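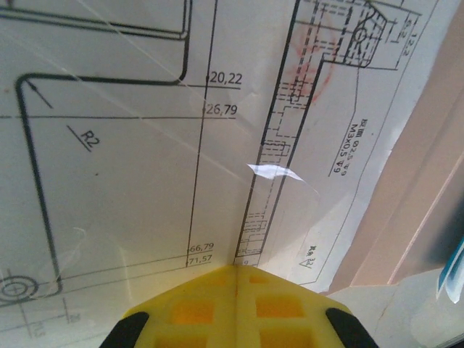 The drawing, under its plastic.

I was on my knees in the Deligiannis dining room with a moisture meter stuck in the floor when Vasanthi Saha walked in and asked me, pretty calmly, how many people I was planning to kill.

"It reads eleven," I said.

"It read eleven in the hall too," she said. "And in the kitchen. Filippos says you've done 300 readings and they're all eleven."

She had a point. I'd been so happy about it, too! I'd been at the floor since breakfast, poking my two little pins into oak, writing down eleven, moving over, poking again. I figured it was just a really good floor. You get so few of those in this business (I install them, mostly, and every so often I get called in to say why somebody else's is humping up like a camel) that I'd started to feel kind of tender toward it.

Vasanthi took the meter out of my hand. It was a Stikance, the old gray model, and I'd bought it off my cousin the May before with the case and 2 spare sets of pins. She licked her thumb, put it across the pins and held it up for me to see.

Eleven.

"Huh," I said.

"Try the air," she said, and waved it around a little. Eleven. She touched it to the radiator, the curtain and my knee. I was eleven. The whole house was eleven, and so was I.

Now, Filippos Karamanlidis owned the company, and Filippos had already told the family on the phone that the floor was dry and they could seal it by 3 in the afternoon. He'd told them because I'd told him. I could hear him out in the driveway unloading the finish, whistling, one can after another going down on the concrete.

"You go tell him," I said.

"I'm the one who found it. You tell him."

"You could say you broke it."

She gave me a look and went out to her truck, and came back with her own meter, wrapped in a dish towel. She'd had it since she worked at the mill over in Zullonside. She didn't even hand it to me. She got down by the patio door, pushed the pins in along the grain and waited, and I waited, and I swear I stopped breathing.

Nineteen.

She moved over a board. Eighteen. By the fireplace it came down to nine, so the place wasn't even wet all over, it was wet in one long stripe running from the door to the table – right where they'd kept the plants, the daughter told us later, these enormous ferns she'd been watering every day while her parents were in Plavodari.

I went outside. Filippos had the roller over his shoulder and a big grin.

"All set?" he said.

"So you know how I'm good with people," I said.

He put the roller down.

It cost us 200 dollars to rent the fans, and he took it out of my check, and I didn't argue. I slept in my van in the driveway that night so I could turn them every few hours. Around four in the morning I took the Stikance out of its case and stuck it in a banana.

Then I ate the banana and went in to move the fans.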